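Bovine, week fourteen

2024-05-21

We have 157 demonstrations. The plan said 1,338. I would like to meet the person who wrote the plan, except that I have, and she was me in February, full of coffee and a new semester.

For those just joining: Bovine is our student robotics project at Ruvville. It was meant to be a milking robot. Then it was meant to be a robot that sorts ear tags. It is now a robot that puts a peg into a hole, and the name has stuck because we already had the stickers. We teach it by doing the task ourselves with a hand-held gripper, over and over, and hoping the arm picks up our good habits and none of the others.

Lucero Yupanqui is the best demonstrator we have. She picks up a peg like she's defusing it. I pick up a peg like I'm late for a bus, and a policy trained on my demos alone spent a whole evening shoving the peg tray toward the wall with real confidence. We have since agreed that I will do labeling.
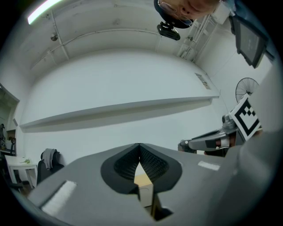 The gripper's view of the lab, with the textured finger pads front and center.

The finger pads are the one thing I'll brag about. The first set, which we called Cáceres after the street where we ate while drawing it, was smooth and let go of everything. The current set is called Skorketti and I am not going to explain that in public. It has texture all the way down to the point where the fingers meet, and it holds a peg even when I'm the one squeezing. Lucero says it's a bit too grippy when you want to let go. She's right, and I've put it on the list under the other things she's right about.

Of the 157 demos, 118 survived my labeling. Most of the rest died of bad timestamps, and a few died of me pressing stop at the beginning – the button does both, which was also my idea.

We trained on the 118 last night. The arm now gets the peg to the hole and then hovers over it, like someone trying to remember a PIN. Lucero thinks we need more examples of the last inch. I think we need a bigger hole. We're doing hers first.

Demo day is in two weeks and the poster still says "milking."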